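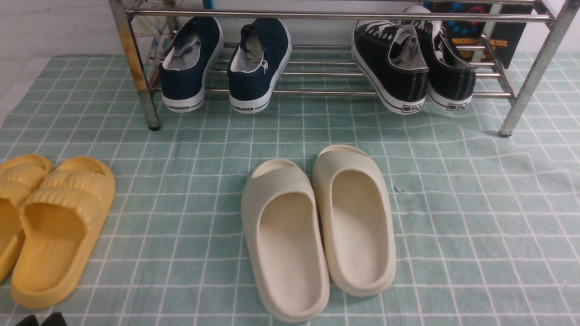 Shoe rack with canvas sneakers, slides on the mat

Containment Inspection Checklist: Entity 43, Londby Annex
Ruluva Archive, form 1069
Inspected 2018-02-03

1. Outer door seals: satisfactory.
2. Observation window: satisfactory. Comment: minor discolouration, lower left.
3. Entity's voice log: incomplete. Comment: 14 entries are missing from September. 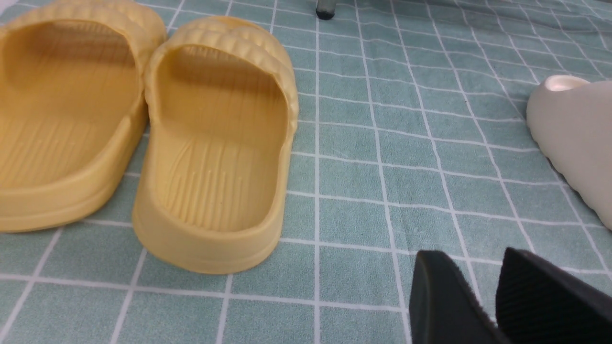

J. Magaña

4. Warding colours repainted to the Pritside standard: not done. Comment: grey primer only.
5. Emergency lighting: satisfactory.
6. Staff briefed on the three forbidden phrases: satisfactory.

Result: conditional pass. Items 3 and 4 must be rectified before the entity is moved.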